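Puffer jacket storage, fold, roll or hang?
Forum: Inside > Closets and Laundry

flamine_20
16 Oct 2020
OK so I'm finally doing the big closet switch and I'm stuck on the puffers. We have one rod in the bedroom and it's jammed. I've got a light grey puffer that takes up as much room as three normal coats, and every year I end up stuffing it on the shelf and pulling it back out in January with creases all over it.

My whole system is to dump everything on the bed and deal with it one thing at a time, so the grey one is lying on top of the sheet right now with the duvet shoved up behind it. 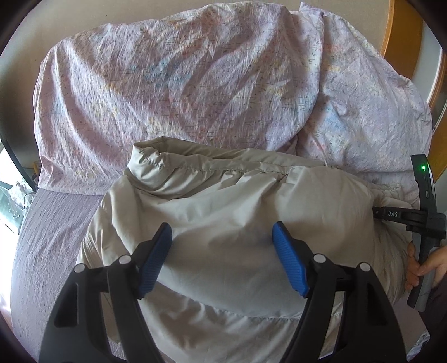
What I want to know is if I can fold it flat along the stitching or if that's bad for the filling. My mom always rolled hers from the hem up to the collar and tied it with a ribbon. My sister says hang it or you're killing it. I've got one Skavmont under-bed box, 9 inches deep, and I'd love to get this plus two sweaters in there.

hemline7
Roll it, your mom is right! Zip it up first, lay it face down, sleeves across the back, then roll from the bottom and don't squeeze. I do mine every spring and they puff right back up after a few minutes in the dryer with a couple of tennis balls.

closetmoth
Disagree with the rolling, sorry. Rolled is fine for a weekend bag. For months at a time I'd hang it, on a wide hanger, and get something else off the rod. Do you really need all your summer shirts on hangers? Fold those.

hemline7
I've had the same coat since 2000 and it has been rolled every single summer, lol. It's fine.

closetmoth
And I had one go flat as a pancake after one year in a vacuum bag. So whatever you do, no vacuum bags.

flamine_20
No vacuum bags, got it. Is it synthetic or down that matters more? The tag inside is so faded I can't read a thing on it.

muhlbauer_fan
Either one hates being crushed, I'd treat it like down to be safe. Wash it before you put it away, and make sure it's totally dry. Also 9 inches is plenty for a loose fold. I fold mine once across the middle, put it in last and lay the sweaters UNDER it, never on top.

flamine_20
Oh, sweaters on the bottom, I was going to do it the other way around. Trying the loose fold first, and if the lid won't close I'm rolling it.

hemline7
Team roll will be waiting for you!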